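Good practice: drawer tasks in home kitchens

Ziline's working group on household robot arms put out its revised guidance on 10/05/2022, and Fenport members have until the end of May to comment. Most of the changes cover drawers and handles.
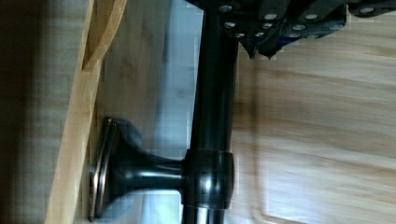

Gripper beside a bar handle. Section 50 covers approach and contact.

Contact points must now be named in the task sheet before a run. "Handle" alone won't do – the sheet should say bar, post or end cap.

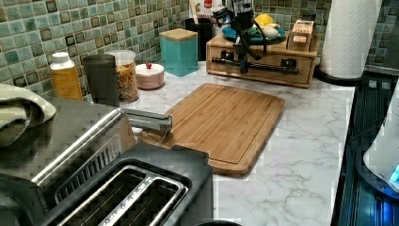 Cables get their own paragraph. Check the slack at full reach, and log the check with the operator's initials.
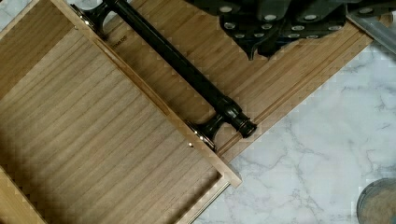

Sheila Hollis of Wurkbridge asked for a rule on stopping with a drawer open. The draft says to hold position and leave the drawer alone until a person has looked it over.

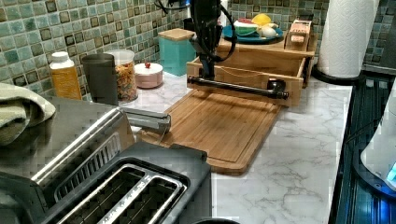
Items resting on top of the furniture go on the sheet too, food included. Comments to Aino Pelkonen, quoting draft 209.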